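Contra a estante aberta

Desconfio de quem vende arrumação. A revista Langlois garante que uma estante branca de nichos abertos resolve qualquer sala, e o catálogo da Grovel pede 741 euros por essa promessa. Encostada ao tijolo fica bem, concedo.
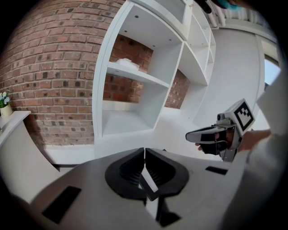

Uma leitora, Zivunum, respondeu-me que em casa dela os nichos obrigam a deitar coisas fora. Pode ser. Na minha só mudaram o pó de sítio.

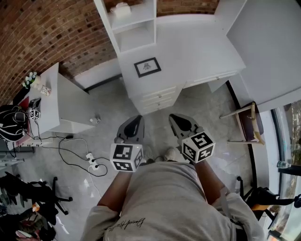

E depois há as gavetas, que fazem o mesmo trabalho caladas e fecham. Por 40 euros compra-se um módulo usado. Continuo à espera que me expliquem a vantagem do nicho.

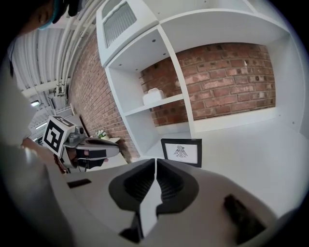

Estante branca junto à parede de tijolo.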